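Watering Interval and Cutting Survival in Two Dryland Shrubs
Course project report, Overgaard greenhouse section

1. Purpose
The project compared rooting of semi-hardwood cuttings from two silver-leaved shrubs under three watering intervals. Cuttings were supplied by the Fenura nursery plot in a single batch.

2. Materials and method
A total of 399 cuttings was prepared, divided equally among intervals of two, four and seven days. Each cutting was trimmed to the third node and set in a sand and perlite mix. No rooting hormone was applied. Trays were rotated one position every Sunday.

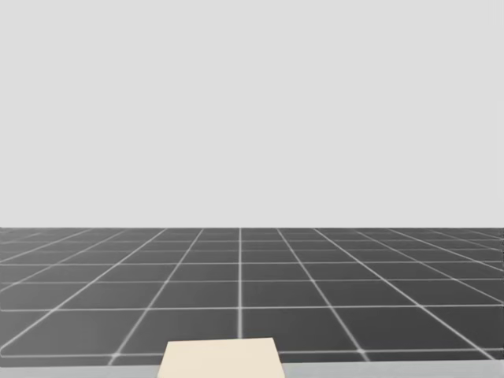

Water was given at the base until the tray drained. Leaves were kept dry. Bottom heat was left off after the first week in all groups.

3. Results
At the end of the period, 200 cuttings had roots longer than the scoring limit. The four-day group rooted best in both shrubs. Losses in the two-day group were mostly stem rot at the soil line. The seven-day group lost leaves early, but several stems stayed green and were scored as alive without roots.

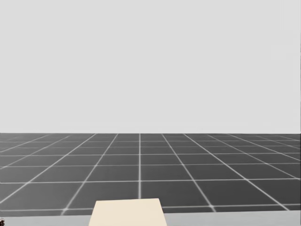 The difference between the two shrubs was smaller than the difference between intervals. Tray position had no clear effect.

4. Limits
Only one soil mix was used. Humidity was logged in February only, and the readings from the north bench are missing for two nights. The work should be repeated with a coarser mix and a five-day interval. 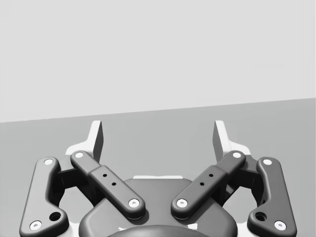 Figure 3. Gripper with fingers open, facing a plain gray surface.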